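June
Posted by the author

Felting a ball over a core, and the mat question

I have been wet felting small balls on the dining table since autumn. The results were inconsistent for the first two months, mostly because I changed several things at once. I have since fixed the fibre, the water and the soap, and varied only the work surface and the core. These are the notes so far.

Fibre

All of it is brown corriedale, carded, sold by Asham in bags of 100 grams. One bag makes more balls than I expected. I pull the fibre off in thin lengths and wind it in alternating directions, with no twist. Twisting leaves a ridge that stays visible after fulling, and I have not found a way to remove it short of cutting.

Merino felts faster but pills. I tried the Valente merino blend in two colours and went back to the corriedale within a week.

Work surface

A bare table does not work. The ball skates and takes the pressure on one side only. Bubble wrap is the usual advice and is fine for flat pieces, but the pattern of the bubbles marks a small ball if you stop to answer the phone.

I moved to a thick felt mat for the shaping stage. It is a speckled grey, so stray brown fibre is easy enough to find, and the woven edging in red and orange-brown stops the sides from fraying. The wet stage happens in a tray at the sink. Only the shaping and the comparison are done on the mat, laid over the flowered tablecloth. The cloth can go through a hot wash. The mat cannot.

The table is also where the shopping and the car key land, so the working area is limited to the mat and everything else goes behind it.

Two test pieces went side by side on Saturday: a small brown ball, and a pale rough stone of the kind I had been considering as a core.
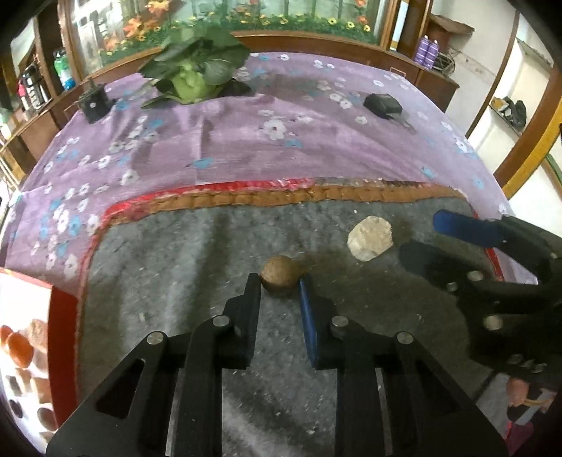

Cores

Three options tested.

1. No core. Solid fibre all the way through. Slowest to make, and it shrinks the most. It also goes slightly flat if it sits on one side while drying, so turn it every few hours.

2. Scrap yarn, wound tight. Good weight, quick, and the outer layer grips it well. An old sock sleeve cut into strips does the same job.

3. Stone. Heavy enough for a paperweight or doorstop. A lumpy stone holds the fibre better than a polished one, but every high point shows through a thin layer. Allow at least three layers – four if the stone is pale and the wool is dark.

For anything that will be thrown, use option 2. A stone core in a dog toy is a bad idea.

Fulling

I roll with light pressure until the surface stops moving separately from the inside, then increase it. The count for a ball this size is roughly 1000 passes between the palms, which takes one radio program. I used to stop well short of that and the centre was always soft. Rinse in hot, then cold, then hot again, and squeeze it in a towel.

A tumble dryer will do the last part for you. Put the ball in a knotted stocking first or the lint filter will have most of it.

Still to test

Evow sells a ridged rolling board that is meant to cut the time in half. It costs more than the wool I have used this year, so it can wait for a sale. Next on the list is a batch of 9 with yarn cores, all wound from the same bag, to see how much the finished diameter varies. I will weigh each one dry before and after, and post the numbers when they have been off the windowsill for a full week.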